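Ticket 701 - Nesting planner picks the wrong inner cup
Status: open
Project: Zerkoron

Okay, me again with the cup thing! I reran the whole batch last night with the color-blind matcher switched off, and the planner still mixes up inner and outer when the two are close in hue. Out of 147 trials it grabbed the outer rim 7 times, and 6 of those were green on green (the other was orange, so I can't just blame green).

What I've tried so far: recalibrated, swapped the depth filter, went back to the February weights. The old weights were worse - way worse. 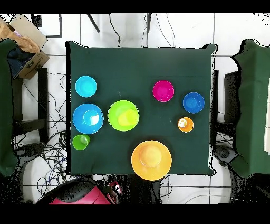 Jakosthorpe, October 6, 2018

Same layout I've been using for the nesting tests, on the green cloth. The lime bowl with the yellow-green cup in it is my problem child. The blue bowl with the pale blue cup gets segmented fine every time, which is driving me nuts.

My hunch is the Bermúdez loss merges masks whenever the cup sits off to one side of the bowl. Could someone at Clundeck run the same seeds with mask merging off and post the log? I'll leave my config alone until then.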